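4. What went wrong on the August run

Our lane keeping system, which we called Skirna, ran on a laptop in the car and took its input from one forward camera. It was only allowed to suggest a steering angle. The driver kept both hands on the wheel the whole time, and the suggestion was written to a log next to what the driver did.

The fault showed up on the motorway section past Murnik. For 83 frames in a row the lane detector reported the same lane position with full confidence, although the car was drifting gently inside its lane.

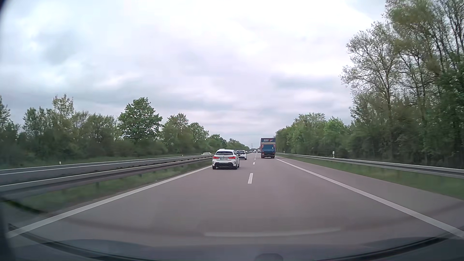

We first blamed the detector and lost a week retraining it with 800 extra frames. The error came back on the next run. The real cause was in the buffer between the camera and the detector. When the laptop slowed down, the buffer handed over the last good frame again with a new time stamp, so every check we had written saw fresh data - but the picture was old.

With the system steering, this would have been a serious safety problem. Other vehicles could have braked and our program would have had no idea.

We made two changes. The time stamp is now set at the camera and never rewritten. If a frame is older than 200 ms, Skirna drops its suggestion and sounds a buzzer. We tested this on the bench at Skurkescombe by slowing the laptop on purpose, and the buzzer sounded in all 10 trials.

We have not repeated the motorway run. The Oosthuizen camera mount also worked loose in August and needs a new bracket first.

Report handed in Dec 26, 2019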